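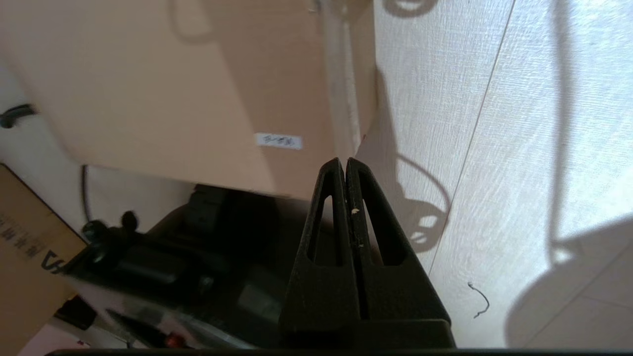

The Leveo gripper kit has been on the Jivcombe members' loan shelf since July, and enough of you have asked whether it's worth buying that we finally took it home and used it for real jobs. It is a two-finger add-on for small arms, sold by Batedik, who will also sell you the arm, the mount, the power supply and, if you stay on the phone long enough, a training day. The fingers are matte black plates that taper to a rounded tip, with a long teardrop cut out of the middle of each. Batedik's sheet says the cutouts save weight. What we liked is that the wrist camera can see through them, so you get a little of the job back that the fingers would otherwise be sitting on. Closed up, ours still leave a thin gap between them. We wrote to ask whether that was a fault and were told it was a setting, in the tone people use when it is going to stay a setting.

Price first, as that's what most of you skip to. The kit is $600 with the camera and $37 less without it. Don't save the $37. We tried running it blind for an evening and spent most of that evening on our knees with a flashlight.

In the box: two fingers, the mount, a camera already fixed in place, one cable, a bag of screws and a folded sheet of instructions that has plainly been translated at least twice. "Please to finger gently" was our favorite line. The mount goes on with 12 screws, and the bag held 12 screws, so whoever packs these has more faith in our carpet than we do. Buy spares.

Fitting took one afternoon. Most of that went on the cable, which is long enough for the arm in Batedik's brochure and a bit short for anyone who owns a different arm, meaning all of us. Leave slack at the wrist. If you clip it tight it'll behave perfectly until the first full turn and then pull itself out of the socket. An extension is available. It is not cheap for what it is (a cable).

Software is the Wang control program, version 16, free with the kit. It opens slowly and looks like tax software, but once you've found the page where you set the grip force, you can leave the rest alone. The default force is set for something heavy and unloved. Ours flattened a paper cup, two ping-pong balls and a perfectly good bread roll before we turned it down. At the lower setting it picked up an egg and put it back in the carton, and then did it again for a member who had been in the kitchen the first time and didn't believe us.

What it does well: small boxes, pens, bottle caps, the sort of thing you'd sort off a bench into trays. The narrow tips get between items that are packed close, where our old wide gripper just shoved the whole row along like a snowplow. Cloth is fine if there's a fold to grab.

What it does badly: anything flat. Playing cards were hopeless. Coins, forget it. It also has a hard time with glossy round things, and a glass marble left the bench at a speed we would rather not repeat near a window. Rubber tip covers are listed as "coming soon," as they were in July.

A word on light. The camera is happy with a dull room and a desk lamp. Put it near a sunny window and the hard shadows start to bother it, and more than once the Wang program drew a confident green outline around a shadow and told the arm to go and get it. The arm went. Pull the blinds, or work in the evening like the rest of us.

Batedik also offers a setup service, where they connect to your computer and tune the grip for you. We used it once. It was polite and quick and it changed two numbers, both of which are on page three of the sheet, under a heading we had taken to be about shipping.

Would we buy it? For light sorting and general messing about, yes, and one of us has. For cards, coins or marbles, keep using your hand, which came free.

The loan kit goes back on the shelf on 8/3/19. Sign it out in the book, one week at a time, and please return it with all the screws. There are currently 11.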